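Dust Loading and Surface Choice in Shared Workshop Buildings
Project report, Building Services module, submitted 9th October

1. Background

Complaints about settled dust at the Umside building led the class to ask whether floor and wall finishes affect how much dust stays in a room after normal cleaning. Three rooms were compared over September. The cleaning contract, held by Drallton, was left unchanged during the study.
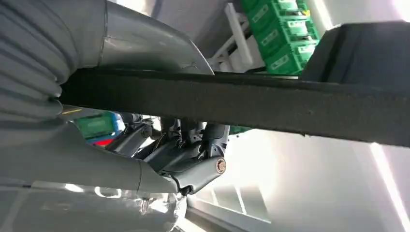

Dust that settles on a surface is held by the texture of that surface as much as by gravity. A smooth finish gives up most of its load to one dry wipe. Ribbed parts behave differently - a pale grey bellows cover, with its stacked folds, has many times the exposed area of a flat panel of the same length, and each fold shelters the next from moving air. For this reason folded and pleated items were left out of the sampling and are treated as a separate class in Section 4.

2. Method

Adhesive lift samples were taken from fixed positions at the same hour each day. Each lift was weighed on a Steyn balance before and after use. In total 730 lifts were taken, of which 39 were rejected for torn film or handling marks. Relative humidity was held near the building set point of 50 percent.

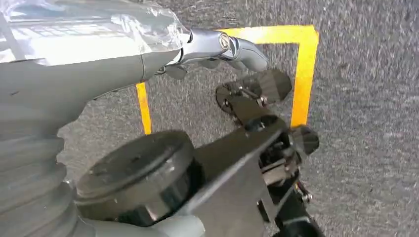 Lifts from carpet were the least repeatable. The pile releases fibers along with the dust, and the two cannot be separated by weight alone. A correction was made using blank lifts from new carpet offcuts supplied by Pemivell.

3. Results

Painted metal and sealed concrete gave similar values. Settled mass on painted surfaces was 29 percent lower than on untreated board after one week.
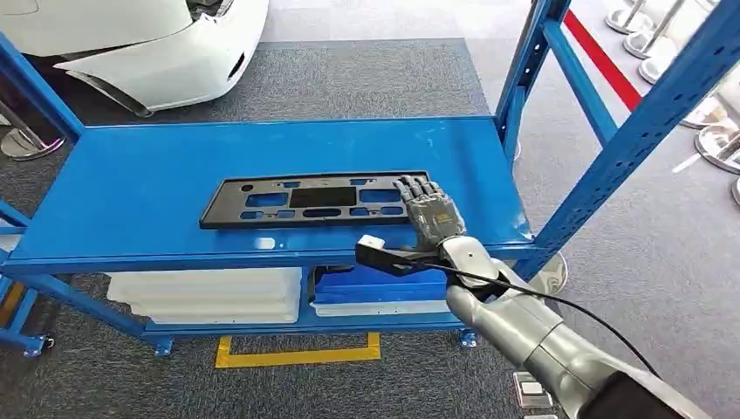 The difference was smaller in the room nearest the loading door, where outside air dominates. Moving the supply grille had no measurable effect there.

4. Limits of the study

Only one season was covered. Particle size was not measured, and folded surfaces need a different sampling tool - probably a small vacuum head with a filter cassette. Raw weights and the sampling plan are listed in Appendix B.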